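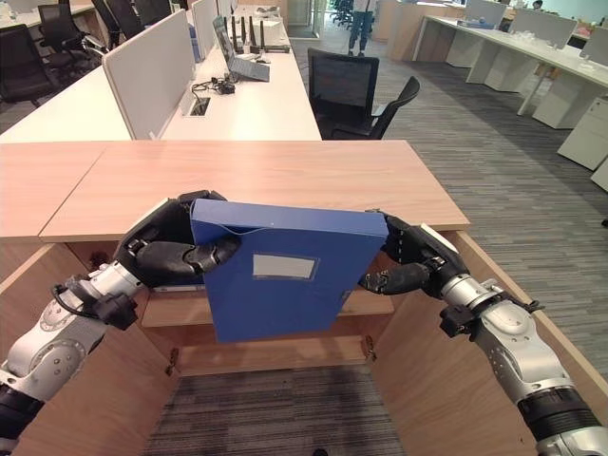

3 min read

Figure 2. Blue file box at an open wooden cabinet.

4.2 Paper records in small offices

Most offices we visited still keep paper. Boxes (Fig. 2) go by year, sometimes by client, often both, and that is where retrieval slows down. At Skeddale a clerk searched by color first, then by label. Blank labels were common. Staff knew the contents from memory — fine untill someone leaves.

Partanen and Halonen report the same for town archives. Our sample is smaller: 580 requests, four offices, all logged by hand. Misfiled items mostly came back in September, when old years get moved down a shelf. Two offices had a written index. Neither kept it up to date. Times by office are are in Table 3.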